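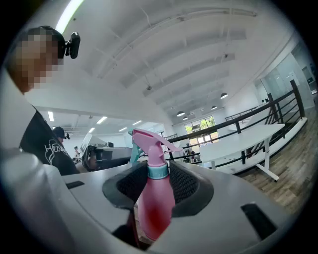

Viorica Yordanov wrote back within the hour that the episodes were all there on her side, every last one, and that if the uploader was calling 68 of them "rejected" then it was the uploader she would be having words with, and would we please not delete anything until she'd had her lunch.

So we didn't delete anything, and I'm glad, and I'll put the whole story in the ticket for whoever picks this up next at Cedport.

**Ticket:** spray bottle task, episodes missing from training set
**Opened:** September 2023
**Status:** waiting on one re-export, otherwise happy

**What we saw**

The batch for the spray bottle task was supposed to bring the Preltus set up to 1,778 episodes. It came up 68 short. The hand-held grippers showed green the whole session, and the people collecting had no warnings at all, bless them, so they just kept going.

**What we tried**

- Restarted the Lostel uploader (twice, I'm stubborn). Same number.
- Played back a handful of the rejected clips from start to finish. They look fine to me: good grasp, good release, no dropped frames.
- Compared timestamps between the gripper video and the head camera video. This is where it got interesting! On every rejected clip the two streams start more than 300 ms apart, and that's the cutoff in the sync check.

**Cause**

All the rejected clips come from gripper 2. Its clock had drifted, and the drift got worse as the session went along, so the early episodes squeaked through and the later ones didn't. We had a cousin of this problem back in February, but that time it was a head camera and the fix was just a new cable.

**Fix so far**

Viorica lined up the streams using the clap at the start of each clip (thank you to everyone who remembers to clap) and re-exported 67 of them. They passed. The last one has no clap that either of us can hear, so she's going to try matching it by hand.

Please sync gripper 2 from the Delić menu before each session until the new firmware is on it. I've left the original files in the rejected folder, so don't tidy that up yet, even if it's tempting. I'll close this once the last clip is in or we've agreed to let it go.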